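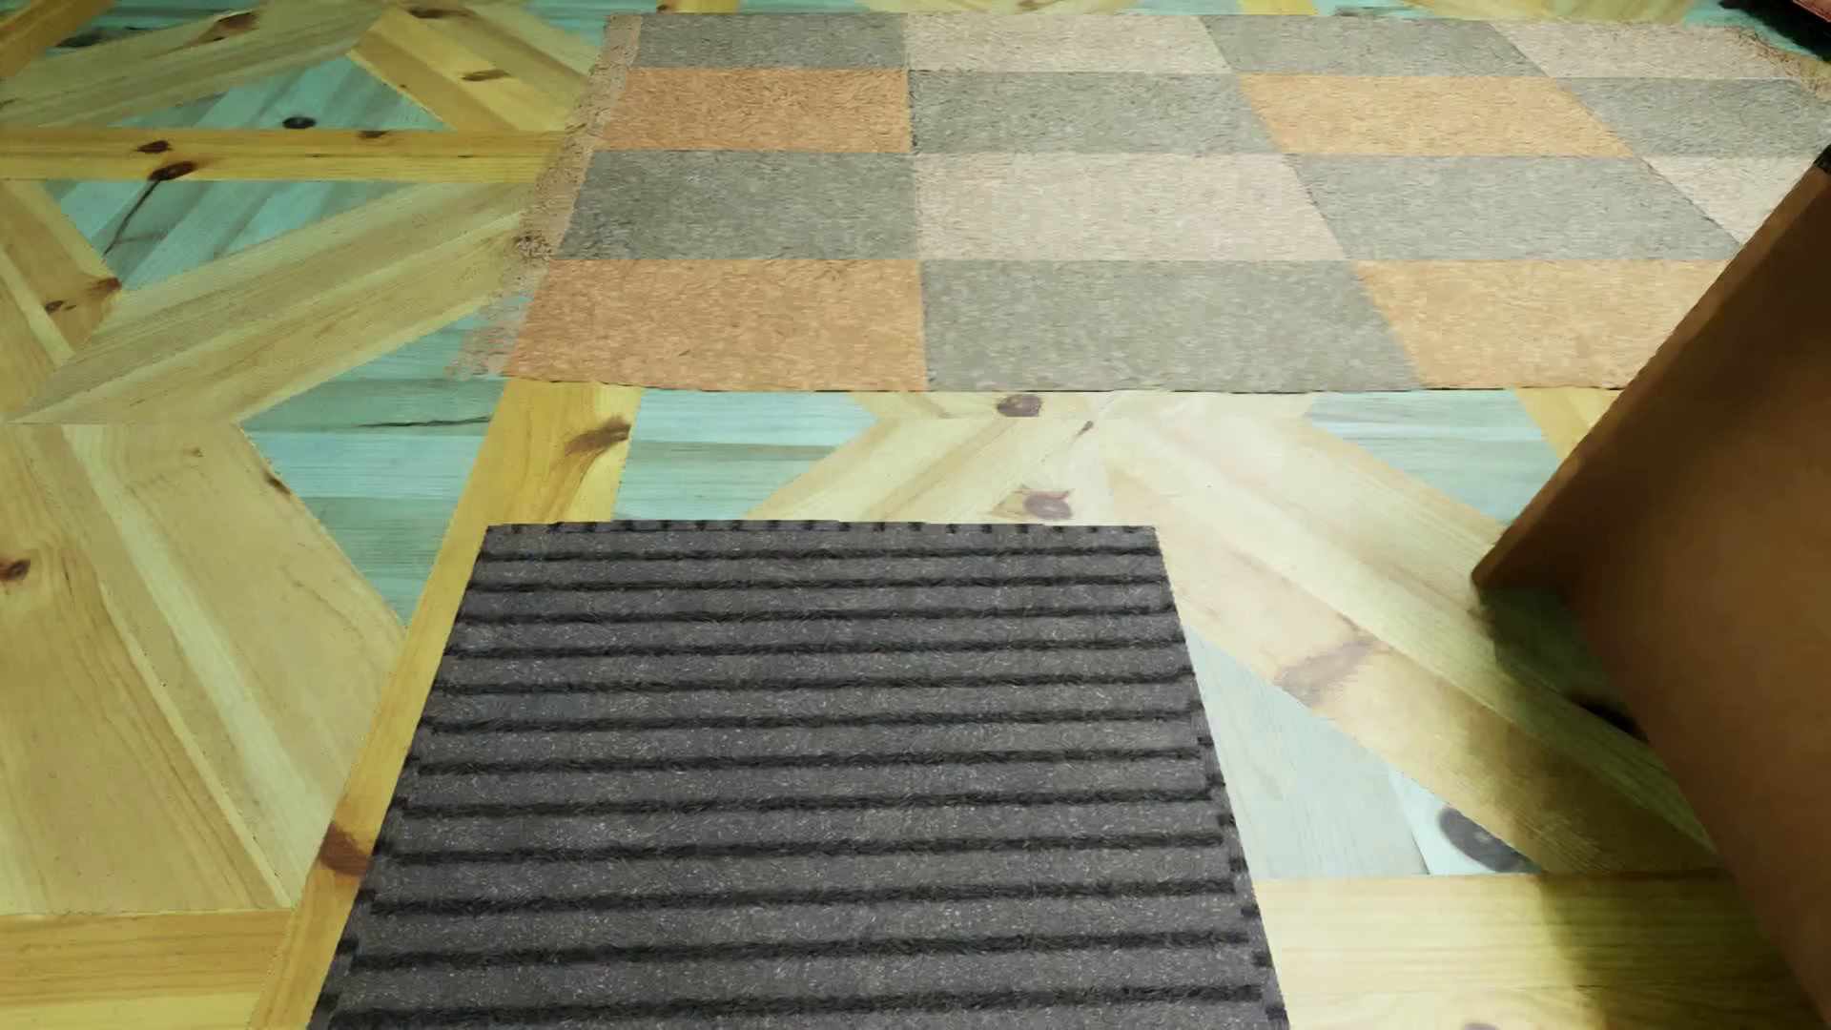 Stisora F2 hard wax oil, matt, 1 litre tin
Reviewed by Sofia Marinho
Category: Floors and finishes
Updated 28/07/2022

The F2 is a two-coat hard wax oil for softwood and hardwood floors. I applied it to a sanded pine floor in a back bedroom and a short landing, and have lived with it since March. The tin was bought at the normal shelf price from Bremum. I also had a part tin of Workatine Floor Oil left over from the front room, so there is a comparison further down.

Preparation
Old varnish was removed with a drum sander, finishing at 120 grit, with the edges done by hand. The label warns against going finer than 150 because the wood then takes up less oil. Knots were wiped with white spirit and left overnight. Gaps wider than a coin were filled with slivers of matching pine, glued and planed flush. Filler made from dust and resin is not recommended under this product and I did not try it.

Application
Stir, do not shake. The matting agent settles into a stiff layer at the bottom of the tin and takes several minutes to lift. Skip this and the first square metre comes out glossier than the last. I used a short-pile roller for the open floor and a 50 mm brush along the skirting. The oil is thin, closer to milk than paint, and it shows lap marks if you stop halfway along a board. Work two or three boards at a time, full length, with the grain.

Coverage on the first coat was well short of the figure on the tin, as I would expect on dry old pine. The second coat went much further. One litre did the bedroom and landing with some 20 ml left over, too little to keep.

Drying
The maker gives eight hours between coats. At 16 degrees with the window open it took nearer fourteen. The smell is strong on the first evening and faint by the third day. Rugs should stay off for two weeks. Gonçalo Cordeiro, who fitted the landing, put his runner back after four days and the pattern of the backing was pressed into the finish. It polished out with a white pad and a very small amount of oil.

Appearance
Low sheen, slightly warmer than bare wood. Knots darken noticeably. On boards that have been stained first, test an offcut: the F2 pulled a little colour out of a water-based grey stain and left the roller dirty. With a spirit-based stain there was no bleed.

Wear
No scratches through to the wood so far. Water left for an hour leaves no mark. Black tea left overnight did, and the spot had to be rubbed back and re-oiled. The repair cannot be seen from standing height, only at a low angle against the window.

Against Workatine
The Workatine is thicker, easier to keep even and dries faster. It is also yellower, and its matt is really a satin. For pale boards I would use the F2. For a hallway where speed matters, the Workatine.

Dislikes
The lid deforms the first time it is opened and will not reseal properly. Decant into a jar.

Score: 4 out of 5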